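Blog > House & Home > Things I Changed My Mind About

Search this site Go

The kitchen table argument

I have owned four tables in my adult life and I've only ever loved one of them, and it's the one my mother-in-law wanted to sand down and paint gray. So this is a post about tables! If you came for the bread recipe, it's coming Thursday, I promise.
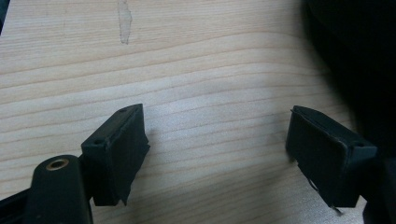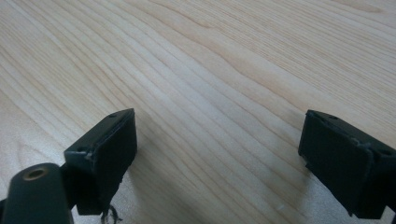
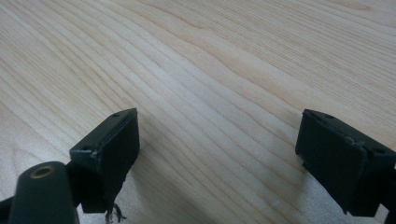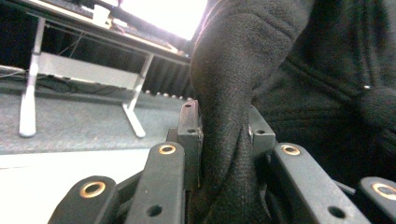

Pale wood in the first three, black fleece in the last.

Anyway, the argument. My first table was a hand-me-down from my aunt Eirini Kontogiannis, who had it in her garage under a pile of paint cans and a sewing machine. It had one leg shorter than the others and I ate off it for six years with a folded matchbook under the foot. I never fixed it. I'm not sure why! You get used to a thing, and then you move the matchbook along with the rest of your stuff and it becomes part of the furniture.

Table two was glass. I don't want to talk about table two, except to say that you spend your whole life wiping it and you can see your own knees while you eat soup.

Table three I bought new, from Spanos, in a panic, the week before we had both families over. It cost $1498, which was more than my car was worth at the time, and it was so shiny and so dark that I was scared of it. We had coasters. We had placemats, and then a cloth under the placemats, and then a sort of rubbery sheet under the cloth (my husband's idea). I think I saw the top of that table maybe twice a year. We sold it when we moved to Grollstead and I didn't miss it for a minute.

The one we have now came out of a school that was closing. My friend Sofia Tzavaras heard they were selling things off in June and called me at 7 in the morning, and I drove over in my slippers and paid $105 for a library table that had been leaned on by teenagers since before I was born. It has ink on it. Someone carved the word "geese" near one corner, very neatly, and I think about that person a lot. Did they like geese? Were they bored in a class about geese?

My mother-in-law took one look and said, "Well, it'll paint up nice." She wasn't being mean. She paints everything, she did her whole porch set last summer and it looks great. But I got weirdly upset, and it took me a few days to work out that what I like about this table is that I can't ruin it. The kids do homework on it. I roll out dough straight on the top. Leonidas from next door fixed his bike chain on it once (with newspaper down, he's polite) and I didn't even get up.

I did clean it, for those who'll ask. Warm water with a little dish soap, wrung out nearly dry, and then a coat of plain oil rubbed in with an old T-shirt. Do it in the evening so it can sit overnight. Ours drank up the first coat like crazy and I've done two more since. The ink stayed, and so did geese.

We did compromise in the end. She painted the chairs. They're yellow, they don't match each other, and my son has already picked his favorite and will not let his sister sit in it.

Contact | Copyright, all rights reserved | Back to top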